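How to Store Winter Sweaters in Zip Bags

We use cookies to improve your visit. By continuing you accept our cookie policy.

Sweaters keep best when they go away clean. Body oil and food spots draw moths even when you can't see them, so wash or dry clean everything first. 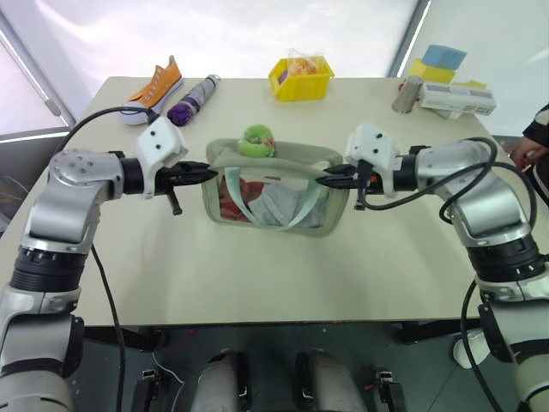

Let each sweater dry flat for a full day. A damp cuff is enough to start mildew in a closed bag.

Fold, don't hang. Lay the sweater face down, bring both sleeves across the back, then fold up from the hem. Put 2 sweaters in each bag, with the heavier one on the bottom. Press the air out with your forearm, starting at the closed end, and run the zipper shut. Go over it a second time.

Cotton and acrylic can stay sealed all summer. For wool, leave the last inch of the zipper open and put the bag inside a lidded box with a cedar block.

Label the bag before you fill it. Masking tape works fine. Keep the box off the basement floor and out of the attic.

In October, take everything out and air it overnight before you wear it.

12 shares | 2 comments

Contact | © Clernico Home | Back to top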